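January, notebook 21, Galtisham bench

Started again on the natural dyes for the Grula curtain samples. The last batch with onion skins came out too yellow, so I have mixed the alum at half strength and soaked the wool in it overnight. Water from the Tirkier tap again, not the rain barrel. I want to see if the hardness is what makes the greens go grey.

Weights this morning: wool 100 g dry, alum 8 g, cream of tartar 5 g. After one hour in the madder pot the thermometer showed 92 degrees, too high for madder. It turns brown when it is so hot. I took the pot off the ring and let it come down to 60, then put the wool back. The skein is more brick than red. I keep it anyway as sample 101, maybe it suits the hem.

Fruit colours are still on my list to try on small pieces only. Gouveia wrote in their leaflet that cherry and berry stains are beautiful for one month and then fade to beige on a window side. I believe them, but I would like to have my own strip in the light box.

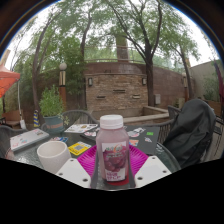 Sour cherry juice, small bottle, on the pink plate.

Second pot, weld: nothing to complain about. Clear yellow, even on both ends of the skein. I rinsed three times and the last water was clean. The linen took less colour than the wool, as always, and I should scour it longer next time — two hours, with soda.

To do: cut the card for the light box, half of each strip covered. Write the date on the back in pencil, the ink ran last time. Order more alum, the jar is nearly finished. Ask at Grula if they want the lining dyed too or left natural, the width changes how much yarn I must prepare.

Pots washed, madder bath kept with the lid on for a second, paler skein.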